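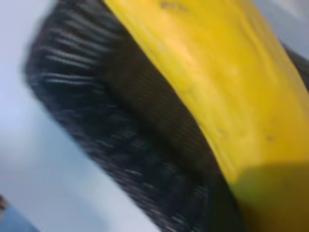

Council's "self-cleaning" laneway coating comes with a bucket and a lot of fine print

Residents of Hustholm will be asked to pay for a second year of a surface treatment that was sold to them as the end of hand scrubbing, after councillors voted in August to extend the trial without seeing the results of the first.

The coating, marketed under the name Tosen, was applied last spring to the pavers in 11 laneways between the station and the old produce market. The supplier, Ikberg, told council at the time that moss, lichen and grease would be unable to get a grip on treated stone and that rain would carry off whatever landed there. The cost to ratepayers was put at $1,088 a laneway, with a top-up coat to be "considered at a later stage."

That later stage has arrived rather sooner than most people along the lanes expected. The extension passed in under ten minutes, near the end of a meeting that had already run past 9 pm, on the strength of a two-page summary. The summary describes the first year as "encouraging" and the public response as "broadly positive." It contains no photographs of the pavers before or after treatment, no record of how often each lane was cleaned, and no comparison with any lane that was left alone.

Asked for the underlying figures, a council spokesperson said monitoring had been "visual and ongoing." Asked who had done the looking, the spokesperson said it was shared between the supplier and the outdoor crew. Asked whether anyone had written anything down, the spokesperson offered to take the question on notice. No reply had come by the time of publication.

Adebayo Bassey has run a shoe repair shop on Nutsugah Lane for long enough to remember the previous solution, a pressure-washing contract that blew the sand out from between the pavers and left half of them rocking. He is not sold on this one either.

"They told us to put the brush away," he said. "I put it away for one winter. By the end of it the step was green and a customer went over with a bag of groceries, so I got the brush out again. I've been doing it the old way ever since, bit of washing soda, stiff bristles, Saturday's newspaper to kneel on. If it's cleaning itself I haven't caught it in the act."

Bassey rang council twice about the step. The first time he was told that the coating needed a full season to cure. The second time he was told that scrubbing could damage the finish and that he should stop. He asked which product he should use instead and was told there wasn't one, as the surface did not require cleaning.

Ikberg's own care sheet, which is available to anyone who asks for it but does not appear in the council papers, takes a different line. It recommends that treated stone be "agitated with a stiff brush and clean water" whenever growth is visible, and more often in shaded or south-facing positions. Nearly all of the Hustholm lanes are shaded. Nutsugah Lane gets direct sun for a short stretch of the middle of the day in summer and none to speak of in winter, and the sheet says plainly that performance in such places "may vary."

A stiff brush and clean water is what the lanes had before. It is hard to see what ratepayers have bought on top of that, and council has so far not tried very hard to explain it.

There may be a decent answer. Coatings of this general kind are sold for glass and for roof tiles, and plenty of people swear by them. A window is smooth, sloped or upright, and no one walks on it. A bluestone paver in a lane full of bins gets chip oil, cigarette ends, delivery trolleys and the occasional dog, and a thin film on top of it has to survive all of those before it can start repelling moss. It would not be a scandal if the stuff wore through in the wheel tracks within months. It would be useful to know, though, before paying for more.

The summary does claim a saving of around 2 hours of crew time a week. How that was worked out is not stated. Staff who spoke on the condition they were not named said the laneway round had been cut back at the same time the coating went down, so the hours were always going to fall whatever was on the pavers. One described the figure as "the roster, basically."

Ikberg said in a written response that it stood by the product and that feedback from other sites had been excellent. It did not name the other sites. It said the care sheet was a general document covering many kinds of stone and should not be read as applying to any one project, and that isolated growth on doorsteps was usually the result of leaking downpipes or overwatered pot plants. Bassey has no pot plants. His downpipe was replaced by the landlord before the coating went on, and he has the invoice behind the counter if anyone would care to read it.

The extension also takes in the ramp beside the market, which was left out of the first round over worries about grip. The motion says slip resistance on the ramp will be tested "as appropriate." It does not say by whom, or what happens if the result is poor. Two councillors asked for the ramp to be dealt with as a separate item and were told it could be revisited once the work was finished.

A better trial would not be expensive. Leave every second lane bare, clean them all on the same schedule, take a picture from the same spot each month and publish the lot. Several traders suggested more or less this at a drop-in session in the library and were thanked for their input. The notes from that session record "strong interest in the coating."

The second application is due to start once the weather warms up, with each lane closed to foot traffic overnight. Traders will be asked to clear their steps of mats, signs and furniture by 6 pm and to make sure the stone is free of growth before the crew arrives. Council's notice advises that this can be done with an ordinary scrubbing brush.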